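I finally have a sink I like, and I'm going to write a whole post about it

Some people get excited about a new couch. I got excited about a place to wash plates, and I've been excited since May, so bear with me.

The old kitchen had one basin. One! Everything went into it: the soaking pot, the colander, the coffee cup from seven in the morning, and then by dinner you had to lift it all out again before you could even run the water. The clean dishes went on a towel on the counter, where they slid into each other and sat there until somebody gave up and dried them by hand. I lived like that for years and thought it was normal.

When we redid the counter I had $800 set aside for the sink and faucet together, and I spent an embarrassing number of evenings reading about them. My friend Idalina Garcia put up with most of this. She's had a double sink forever and she kept telling me to get one with two different sizes, a big side for washing and a little side for everything else. I had my heart set on two equal halves (so tidy! so symmetrical!) until I stood in her kitchen with a roasting pan in my hands and saw how easily it went into her big side. Okay, Idalina. Fine.

So we went to Carrilho, the kitchen supply place out past the lumberyard, and found a stainless double for $296, which left me $400 for a faucet and I didn't come close to spending it. I picked a plain slim one. I tried every tall springy restaurant-style faucet in the store and they all made me feel like I should be wearing an apron with my name on it.

The big basin is on the left and it is DEEP. My stockpot goes in there and I can still get a sponge around it. The small one on the right has turned into the drying side, and this is the part I'm happiest about, because the dish rack now sits down in the basin and the drips go straight down the drain. No tray to empty, no towel, no puddle creeping along the counter toward the bread.

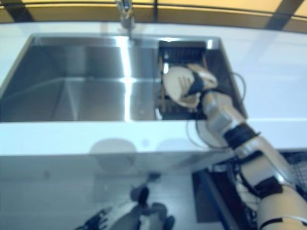

A plate held above the rack, right-hand side.

The rack is black, with slatted sides and thin rods, and it took me 3 tries to get one that fit. The first was a gorgeous wire thing that was half an inch too wide (I measured the rim and forgot that the walls come in a little, please learn from me). The second fit but wobbled every time I set down a mug. Number three went in like it had been made for the spot and I may have clapped.

A few things I've figured out since then, in case you're planning something similar:

Plates go in first and bowls go in last. If you start with bowls they sprawl all over and you'll never get a dinner plate in after.

Tilt the plate a bit as you bring it over the rack and let it run off for a second before you set it down. It's a tiny thing but the whole load seems to dry faster for me.

Lift the rack out every few days and wash the basin underneath. I skipped this for two weeks in the beginning and I won't describe what I found.

Brushed steel shows water spots, and a white counter shows everything else! Tea, beets, one single drop of soy sauce. I wipe it down after dinner with a damp cloth and then a dry one, and that's plenty. My sister swears by a special polish and brought me a bottle, and it's still under there with the cap on.

Things I'd change? I'd love another couple of inches on the small side so the biggest platter could lie in there, but then the left one would have to shrink, and I'm not giving up an inch of it. And I keep going back and forth about a hook for the dish brush. Right now it lives wherever I last put it down, so if anybody has a hook that really stays stuck near a sink, tell me in the comments, I'm begging you.

Next up is the drawer with all the lids. I've been putting it off since we moved in and I've already bought the dividers, so there's no backing out now.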